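The Codden Grip

Oliwia Żak ran the old gripper 466 times before lunch and wrote down every miss. The Codden fingers went on next. She tightened the bolts, turned the arm toward the window and checked the wrist camera against the far buildings.

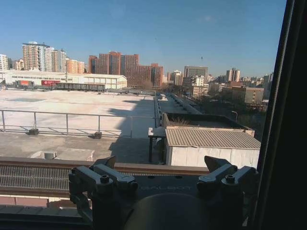

Second Run

The red brick came up sharp. She saved the view under 659 and sent the arm back to the tray.

"Lallard wants an answer tonight," Gourlay said from the door.

"Lallard can have the numbers."

The fingers closed on the first cup. She picked up her pencil.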